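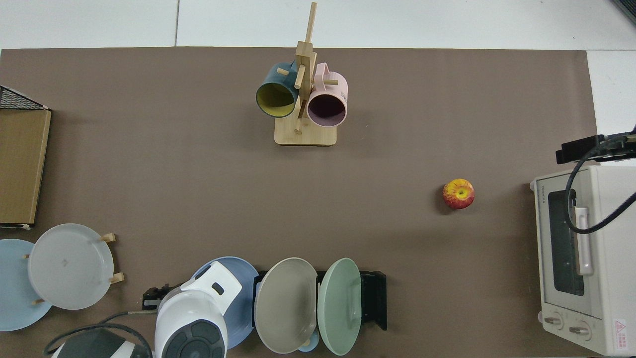 Re: August match against Bemstead, who is in?
Posted by Raymonde Robichaud to the Udberg Cricket Club list
Filed under: Fixtures & Team News
2 min read

Hello all,

I'm replying to the whole list so that everyone sees the same answers, and also so I only have to type this once! Larysa wrote:

> Hi Raymonde, could you confirm the start time for the Bemstead game? My note says 1 pm but Liudmyla has noon. Also, are we playing 40 overs a side or something shorter, and is the Sydorenko ground the one with the steep driveway or the one behind the school? I can bring two people in my car if they live on my side of town.
> Larysa Pasichnyk

Liudmyla has it right, Larysa. We start at noon, and I'd love to see people there by 11:15 so we can have a proper warm-up this time (you all remember how stiff we were against Drovex, and I include myself in that, my knees especially). The 1 pm time was from the spring schedule, before Bemstead asked to move it up on account of their long drive home.

The Sydorenko ground is the one with the steep driveway. Please park at the bottom by the hedge and walk up, and leave the top spaces for whoever is carrying the kit.

We're playing 35 overs a side, with a maximum of seven per bowler. Bemstead are a good batting side. They made 204 against us last year and we fell short by 6 runs, and I still think about that last over more than is healthy. Stefaniia was not out on 90 that day, the best innings I've seen from anyone in our colors, and she tells me she has been in the nets twice a week since June, so I am hopeful!

So far I have 10 names, which leaves us one short of a team. Yaryna Prokopenko has said she will play if her shoulder lets her, but she can't throw from the deep, so we'd keep her at slip or somewhere close in. If you've been waiting to be asked, please consider yourself asked. Newer members are very welcome, and you won't be stuck at the bottom of the order with nothing to do, I promise. I like to give everybody either a bat or a few overs if the game allows it.

A couple of small things. We still have only one good pair of wicketkeeping gloves, and they aren't in the kit bag, so would whoever took them home after practice please bring them along? And tea is shared this year, so bring a plate of something if you can. Liudmyla is making her potato pastries again, and I would get in line early.

Larysa, thank you for the offer of a ride. Stefaniia Hrynyshyn is on your side of town and her car is in the shop, so maybe give her a call.

Warmly,
Raymonde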